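La primera vez que hablé con Martti Toivonen me colgó el teléfono. Estaba grabando, con los auriculares a medio quitar, y yo le llamé (lo reconozco) a la hora de la siesta. A la segunda ya me contó lo de Pleltadholm, su disco de campanas, que llevaba yo semanas escuchando en bucle.

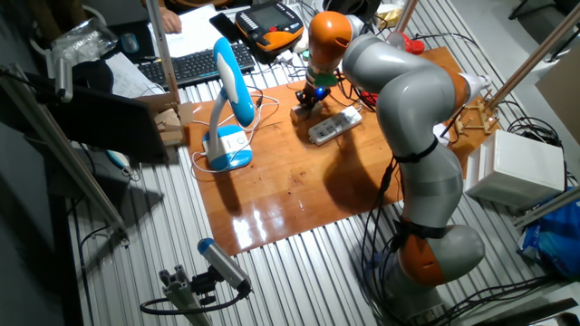

Brazo robótico, bloque y regleta sobre el tablero.

Son 19 piezas, todas cortas, y se escuchan en una capilla de Jarnstead a oscuras, sentada en el suelo con otras 3 personas. ¡Qué frío pasé, y qué ganas de quedarme!
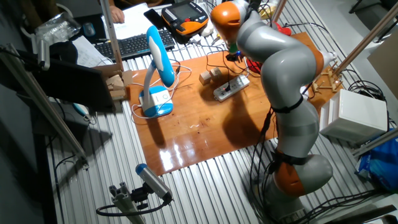
Martti afina de oído y no soporta los ensayos largos. Lewis MacRitchie, que toca con él el armonio, me dijo que en Bilton repitieron una pieza entera por culpa de un banco que crujía -- y que al final dejaron el crujido.

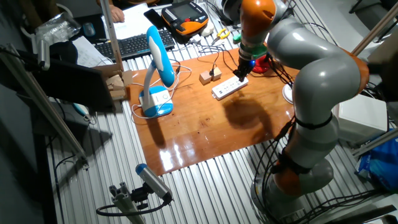 A mí me gusta más la cuarta, la lenta. Dura 4 minutos y casi no pasa nada en ella, pero cuando entra el armonio se me pone la piel de gallina.

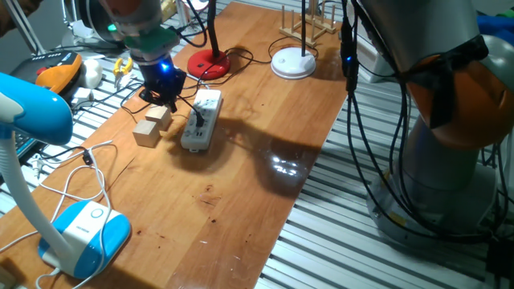 JARNSTEAD, julio.

Vuelvo a la capilla a las siete de la tarde. Han prensado 2.000 copias y Martti firma la mía con un lápiz mordido, sentado en el escalón. En otoño quieren llevarlo a Strachan, con más campanas.

12 comentarios · 47 compartidos
Contacto | © Todos los derechos reservados | Volver arriba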